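Tasutstead gets its bog garden back

Apr 21, 2021

I've been walking past the old pond at Tasutstead for years and grumbling about it (ask my family, they're sick of it), so you can imagine how fast I got my boots on when I heard the gate was open again. The bog garden is back, and it looks wonderful!

If you never saw it in its good days, the place sits at the bottom of the Clivley road, in a dip where the water runs off the hill and stays put. Horgan Nursery took over the lease in March and has been planting ever since. They've put in 300 marsh marigolds, and when I went down the first ones were wide open, that bright egg-yolk yellow you can spot from the parking lot. There are candelabra primroses coming along behind them, plus a big stand of royal fern that somehow made it through all those years under the brambles.

My favorite bit is the new boardwalk. It's 31 yards long and takes you right over the wettest part, so you can get nose to nose with the skunk cabbage, if that's your kind of thing. It's mine. I sat on the bench at the far end with a thermos and stayed a good deal longer than I'd planned.

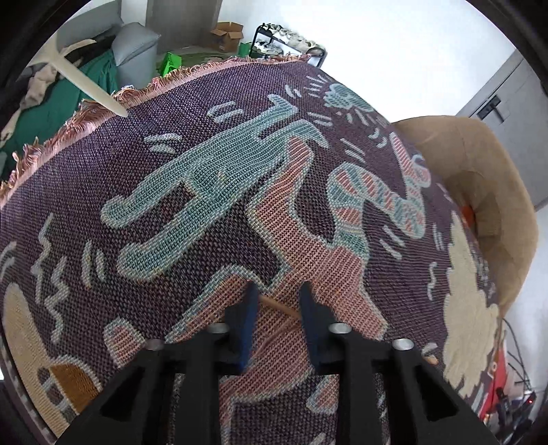
Plum-purple woven blanket with a fringed edge and pastel figures.

Not everything is finished. The lower path toward Brerkel is still closed while they sort out the drainage, and the iris beds are mostly bare mud with labels sticking out of it. Horgan says 1000 more plants are going in before summer, mainly irises and astilbes, and I'm already planning a second trip for those. I'd also love to see the old willow cut back a little, as it's shading out the corner where the ferns would be happiest.

The garden is open every day until dusk. Getting in is free, and there's parking for 13 cars by the gate, so come early if the sun's out. Wear boots, too. I had mud up to my knees and I'd only stepped off the boards once!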